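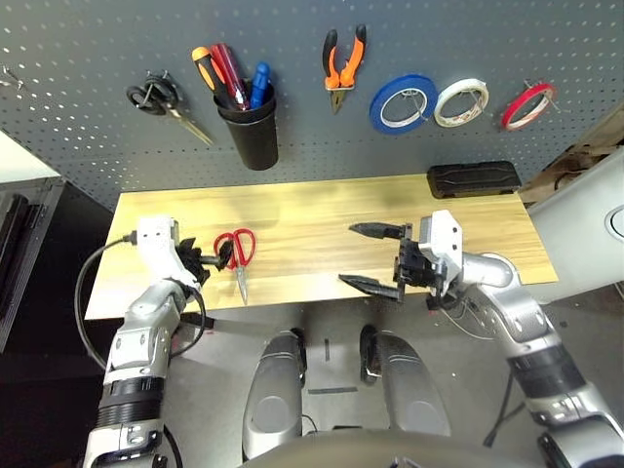

Stop calling it quaint, a reader wrote in after the last issue. The staff on the Warholm line is a working safety device and it has the same job as a signal, and if the magazine is going to print pictures of engines every month it could at least once explain how they're kept from meeting each other head on.

June
By a staff writer

Fair enough. So, a day and a half on the Warholm line, most of it standing up.

The basics first. Single track from Givotthorpe to Warholm, with one place in the middle, Karpenko, where two trains can pass. That makes two sections. Each section has a staff. A staff is a metal bar, a bit longer than your forearm, with the name of the section stamped on it. If you're driving a train and you don't have the staff for the section in your hand, or hung up in the cab where you can see it, you don't go. Doesn't matter if the signal is clear. Doesn't matter if the line ahead has been empty since breakfast and you can see a mile of bare rail.

There is one staff per section. One. So there can be one train.

That's the old form of it and people have been running trains that way since long before radio. The trouble is easy to see if you think about it for a minute. Train goes Givotthorpe to Karpenko, takes the staff along. Now the staff is at Karpenko. Next train also wants to go Givotthorpe to Karpenko. Staff is at the wrong end. Everybody waits until something comes the other way.

Railroads got around this with tickets. The first driver is shown the staff, and given a paper ticket, and goes. The second driver gets the staff itself. Works fine, as long as everyone is careful about what "shown" means. The driver has to see the thing with his own eyes. Lean out and look at it. The rule book at Givotthorpe says touch it, and in the cab I rode in, the driver did touch it, two fingers, like checking that a stove is off.

Tickets are still legal here and get used on gala days, when they want to send two trains down one behind the other. The rest of the year it's the instruments.

The instruments are the good part. Big iron boxes, painted red for one section and blue for the other, one at each end of each section, joined by a wire. Each box holds a row of staffs. You'd think a whole row of them breaks the rule about having just the one. It doesn't, because the two boxes are locked together electrically, and when a single staff is out of either box, both boxes are shut. Put it back, at either end, and they come free again. So the train takes a staff from Givotthorpe, drops it in the box at Karpenko, and the next train at Givotthorpe can draw another. Nobody has to walk anything back.

To draw one you need the person at the other end. That's the bit I hadn't understood from reading. You can't just pull. You ring them on a bell, one beat for attention, then the code for the kind of train, and if they're happy they repeat it back to you and hold down a key on their box. While they hold it the needle on yours swings over. Turn, lift, and out it comes with a clunk you feel in the floor. Then you turn the indicator, and the needle drops, and they know you've got it.

I was allowed to hold the key down at Karpenko for one train. You hold it longer than you think. I let go early. The needle at the other end fell back, and the bell rang with what I was told was a polite beat for attention, and we did it over.

A word on the electrics. The line wire hangs on poles along the right of way, and most of what goes wrong is the wire. Wet trees. A bird's nest in a junction box last spring. When the wire goes down the instruments lock up with whatever's in them, and that's the design. It fails shut. No one gets a staff, no one goes, and the phone calls start. There is a procedure with a person riding along as a kind of human staff, wearing an armband, and they must be on the engine or have personally told the driver to go. Slow. On a bad afternoon two years back the whole line ran that way, and the last train got into Warholm around 90 minutes late with a full load of people who'd been promised pie.

The boxes themselves were bought secondhand when the line reopened, in poor shape, and went through the workshop at Tovodent, the small firm at the Givotthorpe end that does relays and bell gear for short lines like this one. They rewound the coils. They also talked the railroad out of replacing the bells with buzzers, for which I'd like to thank them, as you can tell the two bells apart from outside with the door closed. One is bright and one's got a sort of cough in it. The signalman at Karpenko doesn't look up to see which is ringing.

What does a staff feel like. Cold, heavy, worn smooth in the middle where the hands go. The lettering has been filled with paint so many times it's nearly flush. The older ones have a ring at one end, left from the days when they were handed up on the move, and there are people on the line who'd love to go back to that. Management would not. The rule now is that handing over is done at a stand, or at a walking pace, five miles an hour at the very most, and even that only at Karpenko where the platform is long enough to get it right. It's 180 feet, with a lamp at each end.

I watched a handover at dusk. The inbound engine comes in with its staff held out the window in a loop, flat of the hand behind it. The signalman takes that one first, always first, and then gives up the other. Never the two at once. If you swap them in one motion you can end up handing the driver his own staff back, and then he's got authority for the section he just left and none for the one in front, and he may not look. It's happened, on other lines, in other places, and people have died of it. So: take one. Read it out loud. Give the other. The driver reads that one out loud. It sounds a little silly on a quiet evening with just the engine ticking. Both of them said it like they meant it.

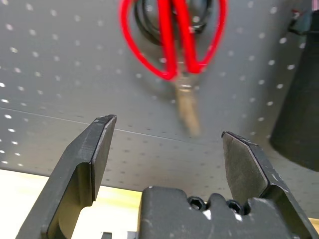
Where the staff lives when it isn't in the box matters more than you'd guess. On the short spur at Warholm there's no instrument, just the one old staff, which has to hang on its bracket beside the door whenever no train is out. Anyone coming in sees it or doesn't see it. It's the same reason people hang tools up on a pegboard: a pair of scissors with red handles on a gray board, you know at a glance that it's home, and if all you see is holes then somebody's got it. Put that same pair in a drawer and you have to go ask around. The Warholm staff used to get left on the desk, under the paper, in a coat. Now the bracket is painted white and the wall behind it black, and an empty bracket looks so wrong from across the room that the coat pocket business has stopped.

Losing one is a serious matter. If a staff goes missing from the instruments then the section is locked solid untill it's found or until a lineman comes with a key and a form and takes the boxes back to normal by hand. The form is long. There's a story on the line about a driver who went home with one in his lunch bag, and depending on who tells it he was turned around at the parking lot, or in the next county, or at his own supper table. All I can confirm is that the lunch bag is real. It's nailed up in the crew room.

Would a computer do it better? I asked, had to. There are systems now that give the driver an electronic token on a screen in the cab, and the big railroads with long empty single lines use them and they work. For this line it comes down to money, mostly. A radio system means masts, a server, a contract with somebody, cab units for engines that leave the line half the year. The iron boxes need oil, batteries and a man with a ladder. One of the Karpenko instruments has a casting date on it that makes it more than 100 years old and it's never been out of use for longer than a weekend, apart from the years when there wasn't a railroad.

And I do see the other argument, the one in the letter. You can't misread it. A screen can freeze with the wrong thing on it, and a voice on the radio can be half heard and you fill in the rest with what you were expecting. A bar of metal is in your cab or it isn't. The driver on the morning train told me he checks it at every milepost, no rule says to, he just looks over. His hand goes to it too.

It isn't perfect. The system says nothing about what's on the track apart from trains. Cows, a stalled pickup at the farm crossing, a tree. It doesn't know if you left two cars behind, and that is why the tail lamp still matters and why the signalman at Karpenko goes out on the step for every train, in any wheather, and looks for the red light on the last vehicle before he'll put the staff back in. If there's no lamp he doesn't put it back. The section stays locked and he gets on the phone. I asked how often that happens. Twice in his time, both times the lamp had just gone out.

Last train down was mine. Bell, bell, pause, the needle over, the clunk. The staff came up through the cab window and the driver read it out - "Karpenko to Warholm" - and hung it on the hook by the brake. It swung there most of the way, tapping on the cab side every time we crossed a joint.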